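Bendberg hall trials round tables for winter sessions

11th December

The Tallon community hall in Bendberg has replaced its long trestles with round tables for the winter craft and repair sessions. The hall has kept its existing wooden floor and blue plastic chairs. The tables were ordered in October from the supplier Skovia at a cost of 3,481 pounds, delivery included.

Surface glare is the main point under review. The tops have a pale orange-tan finish, and under strong light part of the surface washes out to near white.
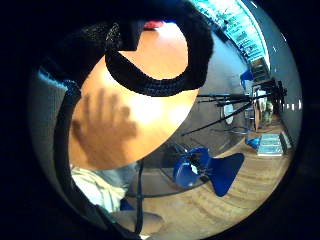

Joon-young Cha said a matt finish should have been specified from the start, as fine work is hard to follow on a shiny top. The supplier has offered a matt coating at 300 pounds for the full set – a price held until the end of the trial.

Hand shadows are the second point. With the light on one side, a spread hand darkens a good part of the working area, and small items have to be moved towards the far edge.
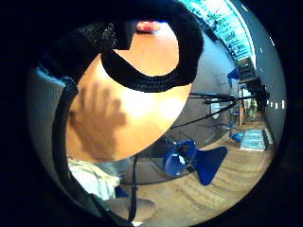 Dolores Strickland would keep the tables as they are and change the lamps instead, arguing that a coating will wear through within 2 winters. A quote from Mercado for diffused ceiling fittings stands at 1,002 pounds. Both options remain open and sessions continue as normal.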